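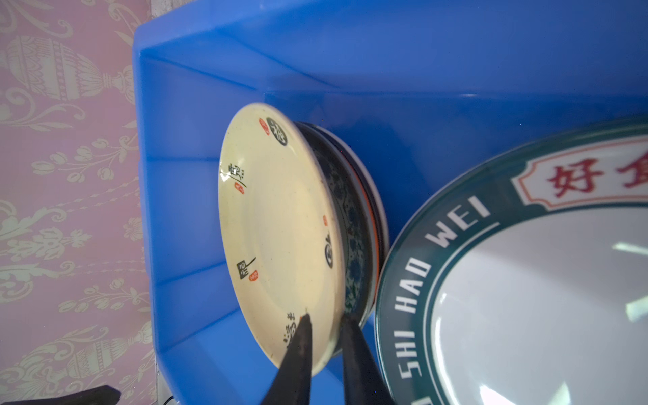
Plates on edge in one of the blue bins, calligraphy rim up front and a green-rimmed one beside it.

Progress report to the Bavier fund, February
Project: Quiroga Community Tableware Library

Hello again! It's been a plate-heavy month, so that's mostly what you'll be reading about. We now have 284 pieces on the shelves, up from 200 when I last wrote, and nearly all the new ones are plates (bowls are still slow to come in, and I keep asking).

The big change is how we store them. I gave up on flat stacks and moved the dinner plates over to bins, standing on edge. You can flip through the rims and pick out the one you want without lifting ten others first, and I love it. The mixed sets go in together for now, florals with plain ones, and I'll sort by size once the second shelf is up.

Lending is going well too. The Ekedeo supper club borrowed 90 plates for their New Year dinner and returned them all, with 2 chips between them, which I can live with.
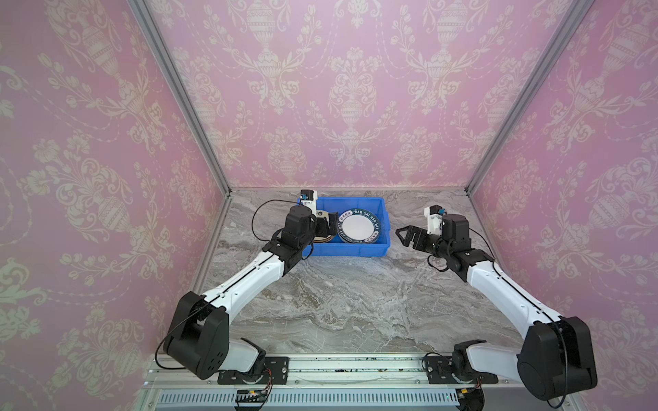

Money next. The bins came in under budget, so I'd like to move what's left over to felt dividers, if that's all right with you. The quote from Falance is attached. I'm also behind on the catalog, I admit. Every piece has a number, but the rim patterns still need writing up, and the ones with lettering take me forever. I'm hoping to have those finished before the next report, along with the bowl shelf.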